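Friday, laundry cell, Handholm branch

In by eight. The overnight build had failed on a missing header in the Kuvov driver, so the first hour went on that. Pinned the old version and moved on. It will need doing properly before the February merge.

Main job was the loading planner. It has been treating the drum opening as a flat disc, which was good enough when we only wanted the arm to arrive somewhere in front of the machine. For placing an item inside, the disc is useless. The gasket lip has depth and the gripper fingers are long, so a path that clears the disc on paper can still have a fingertip dragging along the rubber. I replaced the disc with a short tube, slightly tapered, and made the rim a soft cost with a hard limit behind it.

Perception was worse than planning. The polished drum gives bright streaks off the lifter ribs and the depth comes back full of holes there. Filling the holes by interpolation puts a false surface about where the drum mouth should be, and the planner then refuses to enter. Switched the filling off inside the tube and let unknown space count as free down to a fixed depth. I don't like it, but the drum is a known shape and we can put its back wall in by hand.

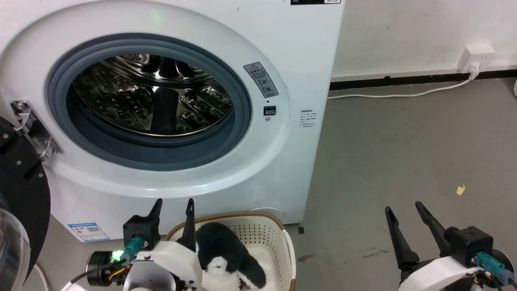
Wrist cameras

After lunch, extrinsics. The head camera and the wrist cameras disagreed on where the machine's front panel is, and I had been blaming the head. Fed the corners of the stickers on the panel to the fitter as extra points. They are flat, sharp and don't move, which beats anything on the drum. The residual dropped at once and most of what was left sat in the wrist. Wrong sign on one rotation in the mount file, carried over from the Mistidby rig. Fixed, committed, wrote a test so it can't come back quietly.

The other wrist problem is the fingers. They take up a good part of the view and the segmenter likes to join them to whatever lies behind. The plush toys are the bad case, dark fur against dark plastic. Added a mask drawn from the joint state, grown by 4 pixels. On replay the merged blobs went away except when the gripper is nearly shut.

Also told the floor filter to stop reporting marks and scraps of paper as obstacles. Minimum height is now a parameter — it should always have been one.

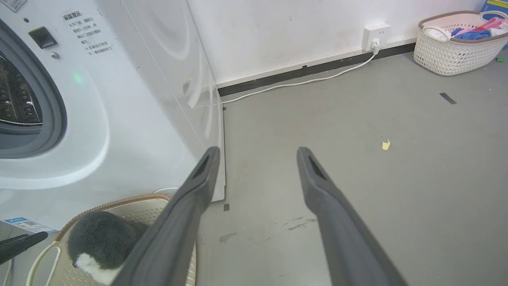

Wrist view, fingers open, before the mask is applied. Second basket at top right.

Ran the new planner against 100 logged start poses. Two found no path, both with the elbow folded in close to the body. Planning time is up to 700 ms with the tube model, slower than the disc but still inside the budget. Most of that is collision checks against the open door, which I have as a full mesh. A thick ring and a bowl would do. Left a note in the tracker under Wong, the name we gave the simplified model set.

Then the state labels. The task log knows "in basket" and "in drum" and nothing between, so an item hanging over the lip gets whichever label the classifier fancies. Added a third, "at rim", with a rule on where the item's centre falls along the tube axis. Relabelled the replay set by script and checked the changed ones by eye. The panda in the bottom of the drum comes out as "in drum" with a comfortable margin, and the dark cloth behind it gets its own instance.

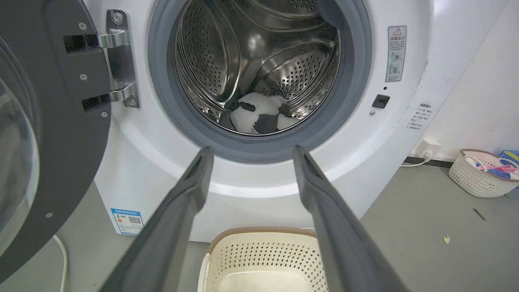

Why not let the planner see the basket and the drum as one scene and solve the whole move in one go?
The search gets large and the failures get hard to read. With separate pick, lift and place stages, a bad run points at one stage and one set of parameters, and each can be replayed alone.

Left for next week: the door mesh, the folded elbow, the Kuvov header. Replay job is running on the second machine, log goes to the usual folder.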